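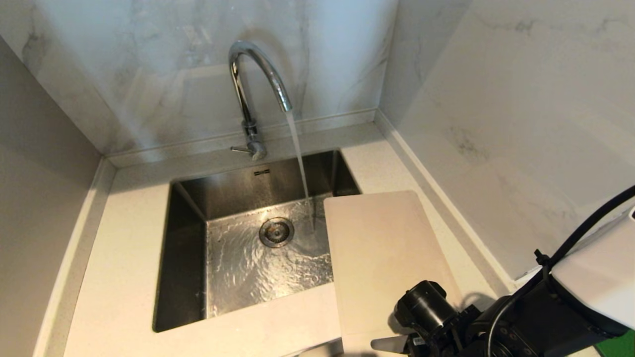

Surtitles for the December evening, second timing session

26/11/2023, language lab, Dellerora

Present: me, Saadet Polat on the cue button, two second-years from the Turkish section reading the parts. The third reader had a cold and sent a recording, which we used for the grandmother.

Play is the short one, the family waiting for the ferry. Script as delivered is 3081 words in Turkish. English text now cut into 198 cues. The first cut had more and was unreadable, whatever the department newsletter said about it.

What we were trying to find out

Whether an audience with no Turkish can follow the play from the titles and still look at the actors. I don't believe the claim in the Kun handbook that the software "adapts to natural speech". It moves to the next title when it hears a pause. Our ferry family pauses in the middle of sentences all the time, that's half the play.

Run 1, Kun on automatic

Lost the thread before the end of the first page. The mother stops to look for her ticket and the software took that as the end of her line, so her son's answer came up while she was still asking the question. It didn't recover. We let it go on to the quarrel to be fair to it, then stopped. Saadet wants it noted that the microphone was on the table next to the readers and not hung overhead as the handbook asks. Noted. I doubt it matters much, but we haven't tried it.

Run 2, by hand

Saadet pressing the button from a marked-up script. Much better. Four late cues, all in the quarrel, where two people talk over each other and the titles can only show one. One early cue that gave away the joke about the goat. The joke has to come up with the word and not before it, so that title is now split in two.

Run 3, by hand, other script

Same again, but with me pressing and reading only the English. Bad. I was guessing from the rhythm. So whoever does it on the night needs to follow the Turkish, and that rules out the technician the hall offered us. I had hoped to be wrong on this one, it would have saved a rehearsal.

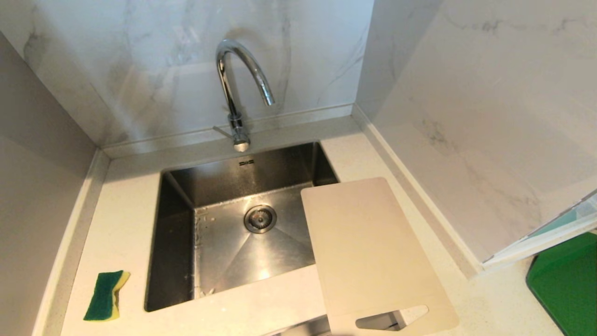 The recorded grandmother also flattered us. A recording comes out the same length every time and Saadet had learned it by the end of run 2. A live grandmother will not be so kind. I wouldn't put any weight on how smooth her scene looked.

Reading speed

Tried the titles on two people from the office who have no Turkish. Both said they followed everything. Then I asked who had sold the boat, and one said the uncle (right) and the other said "wasn't it already sold?" People say they followed a play out of politeness. Next time, written questions, handed out afterwards, no names on them.

Two lines on the screen seems fine. Three lines and they stopped looking at the readers at all, I was watching their eyes. Cues still on three lines: 41, 42, 97, 160. Cut these.

Wording, still open

– "Canım" as "my dear" every time sounds like a solicitor's letter. Saadet would leave it out wherever the tone of voice carries it. I agree for the mother, not for the uncle, who is being nasty when he says it.
– The proverb about the guest. The second-years like their version. It rhymes, but it doesn't mean the same thing. Back to them.
– Place names stay as they are, no explanations in brackets.

Hall

Wurkow seats 200. The poster draft says 500, which must be left over from the summer concert at Cliltville. Told the print room, no reply yet. Also no one can tell me how high the screen hangs at Wurkow. "Above the stage" is all I get. If it is as high as the one at Cliltville, the front rows will have to choose between the titles and the actors, and everything we timed in here at desk height is worth rather less.

To do

Saadet: split the goat cue, mark breaths in the quarrel, find a second person with good Turkish in case she is ill.
Me: cut the three-line cues, write the questions, get into Wurkow with a tape measure.
Both: one more automatic run with the microphone hung up properly. I expect the same result, but the section head has paid for the licence and will ask.

Marked script is in the blue folder, second shelf. The copy on the shared drive is the old cut, don't use it.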